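The Sofa as Laundry Room

Last updated: February

In many homes, clean clothes do not travel directly from the dryer to the drawer. They stop first in the living room, where the sofa provides the largest raised surface available. The Catdale household survey, which gathered responses from 2,674 homes, found that 56 percent of residents sort or fold at least part of their laundry on a sofa. Only 1,231 respondents reported having a table or counter set aside for the purpose.

The survey was conducted for Tritstead, a regional housing association whose newer apartments place the washer in a hallway closet. Residents had asked for folding shelves in these units. The association wished to learn where the work was being done before it altered its floor plans.

Sportswear was the category mentioned most often. Team uniforms are washed on short notice and needed again within days, and many families keep them apart from the rest of the load. Jerseys and shorts in slick or mesh fabrics also slide out of a stack more readily than cotton, and a woven seat cushion holds them in place better than a polished tabletop.

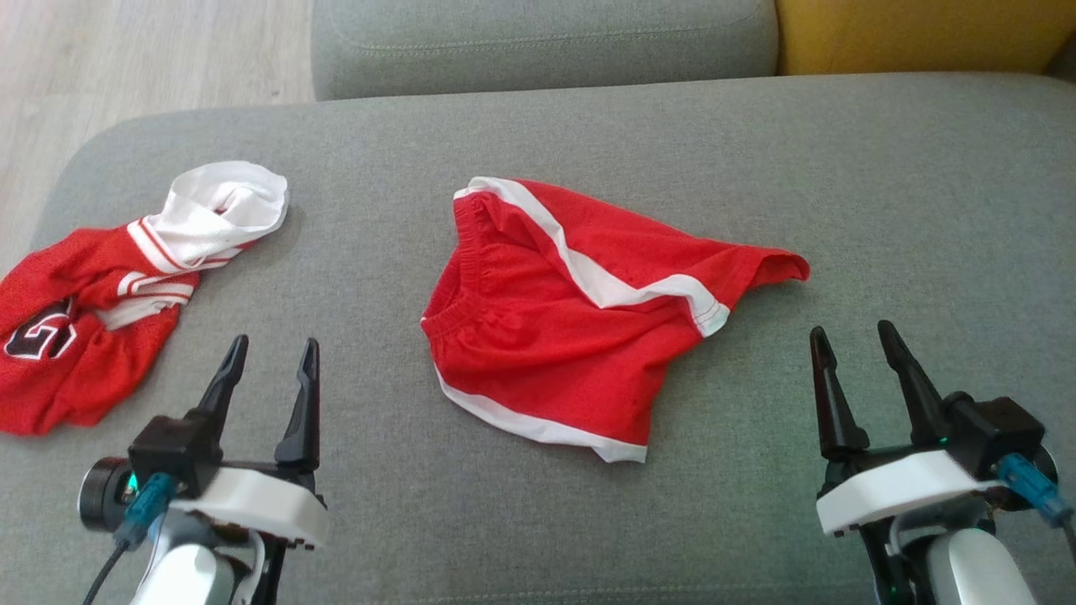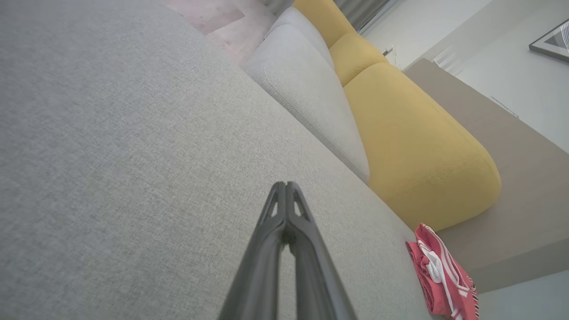

Tritstead now advises residents to clear the seat before bringing in a basket and to move loose cushions to one end. Shorts should be laid flat, smoothed from the waistband to the hem, and folded once down the middle. Jerseys are best shaken out and turned face down, with the sleeves brought in before the body is folded up from the bottom. Trim and collars should be straightened by hand.

Upholstery deserves some attention as well. Damp garments should not be left on a fabric seat, and new red or navy items should be kept off pale covers until they have been through 3 washes. Light gray remains the most requested sofa color in the association's furnished units – a practical choice in most respects, but one that shows dye transfer quickly.

The first apartments with a fold-down shelf will open at the Rungrueang building this year. Residents will be surveyed again after they have settled in.

Related
Hallway Closets and the Compact Washer
Choosing Covers for a Light Gray Sofa
Toris Court: Storage in Small Apartments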